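Leader/follower teleop for bin picking: cable wrap keeps fighting the operator near the wall

Mondel Users Forum > Teaching and Demonstration > Hardware setup

rquintana
Posted 3 September 2026

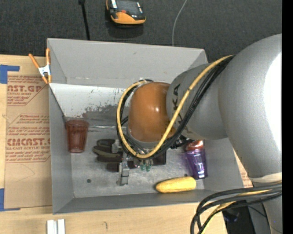
Setup is a single arm over an open bin on a bench, teleoperated from a Huvham leader arm. The task is clearing mixed items out of the bin one at a time. I am collecting demonstrations for a policy that Shakuntala on our side is training, and I have a problem with the last joints.

When the operator rotates the wrist to approach anything close to a side wall, the dress pack loop around the wrist tightens, and I see torque on joint 6 that has nothing to do with contact. The leader arm passes part of it back as force, so the operator reads it as touching the wall and backs off. Out of 3,888 demonstrations, the ones near the walls take noticeably longer and contain a lot of hesitation. The ones in the middle of the bin are fine.

Questions:

1. Do people subtract a cable model from the reflected force, or turn off force reflection completely?
2. Is it worth keeping the wall demos that have the hesitation in them?

lensa_a
I would fix the cable first. You have a big loop coming down under the wrist cover and back up the other side, and the black bundle is tied to the yellow one. Tied together like that they bend as one thick cable. Separate them, let the yellow one run through a free guide and fix only the upper end. We had the same false torque on a Gyamfi wrist and most of it went away after rerouting. No software involved.

Also, a loop that hangs down next to the tool is going to get into your camera view on some approaches. From that angle it already covers part of the gripper.

acorreia
Disagree on the order. Rerouting changes the torque but doesn't remove it, and then you have a new unknown offset. Record a no-contact sweep of the wrist through its full range, at two or three speeds, fit torque against joint angle, subtract. It takes 15 minutes. Repeat whenever somebody touches the cables.

lensa_a
A sweep gives you one curve. Cables have hysteresis, and the torque at a given angle depends on which direction you came from. On ours the two directions were far enough apart that the fit was worse than no correction for small moves. Small moves are what you do next to a wall.

acorreia
Then fit two curves and switch on the sign of velocity.

lensa_a
And at zero velocity? The operator stops next to the wall. That is the case he is asking about.

acorreia
Hold the last sign. It isn't pretty, but it works on ours.

amanuel.y
Different angle. Why is force reflection on at all? For picking loose items with a small gripper, I turned it off after 9 operators tried both, and only one wanted it back. Without it they watch the item and the camera feed. With it they chase the force.

If you need contact information, put it on the screen as a bar. The operator will ignore it until it matters.

rquintana
Force reflection is on because of the bottle and the cup. Without it operators squeeze the cup too hard and push the bottle into the wall while closing. The corn they manage either way.

I tried the bar display in April. Two operators liked it and the others stopped looking at it within a session.

amanuel.y
Grip force and wrist torque are separate signals. Keep reflection on the gripper trigger and drop it on joint 6. The Huvham config lets you set gain per axis. Set six to zero and leave the trigger where it is.

rquintana
I did not know the gains were per axis. The manual section I have shows one global slider.

amanuel.y
It's in the file and not in the UI. Look for the reflect block. You have to restart the leader process, reload is not enough. If you reload, it keeps the old gains and reports the new ones.

sbajpai
Shakuntala here, I train on this data. On question 2, since nobody has touched it.

I don't want the hesitant wall demos removed as whole episodes. If they go, the policy never sees an item against a wall, and it will stall there anyway, only without any example of getting out. What I do now is cut the segments where the tool speed stays under a threshold for longer than 11 frames and there is no gripper command. The approach and the grasp stay in. The pause goes.

The backing off is harder. It looks like a deliberate correction and I can't separate it from a real one by speed alone.

acorreia
If you logged raw joint torque you can separate them. A real correction has a contact spike before it. The cable one ramps up with wrist angle. Was torque logged?

sbajpai
Logged at the follower, yes. Not at the leader. I only have what was commanded to the leader for the later batches.

acorreia
Follower is enough for that.

lensa_a
Be careful with trimming if your policy takes history as input. After the cut you have a jump between two frames that were not adjacent. We got a small twitch in the output at exactly those places and spent a long time looking for it in the controller. Resample across the cut or mask it.

sbajpai
We use a short history, so that applies. I will mask.

dkpumeo
Has anyone tried kinesthetic teaching for the wall cases only? Hand on the arm, gravity comp, guide it in. We do that on the Pumeo cells for corners and teleop for the rest.

amanuel.y
On a large arm over a bin I would rather not have a hand in there. The operator's arm also ends up in the images, and the policy will happily learn from it.

dkpumeo
You replay the trajectory afterward and record images from the replay.

amanuel.y
Works if the items are in the same place for the replay. In a loose bin, you have to reset them after every pick.

dkpumeo
Correct, it's slow. I would only do it for a small set.

rquintana
Plan for now: joint 6 gain to zero with a full restart, trigger reflection unchanged, and split the cable bundle at the wrist as lensa_a described. I'll run the no-contact sweep before and after splitting so there is something to compare. Both directions.

lensa_a
Run it from a cold start too. Our jacket was stiffer for the first part of the shift.

rquintana
Will do. What tie spacing did you end up with on the black bundle?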